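**Luneck Clothes Library: progress report to the Trellenel Fund**
August 5, 2026

We've had a cracking first half, and the shelves at Igwe Street are fuller than we ever hoped!
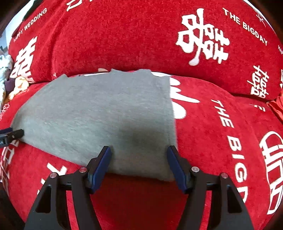
Membership now stands at 510, and between them people have borrowed 2,917 items, mostly children's coats and school jumpers (the baby rail is catching up fast). Your grant paid for the second washing machine and 31 storage crates. We ran 10 mending evenings and would love to run more.

Spending is on budget except for hangers, which went over. The Stimero branch is still waiting for its lease and should open in November.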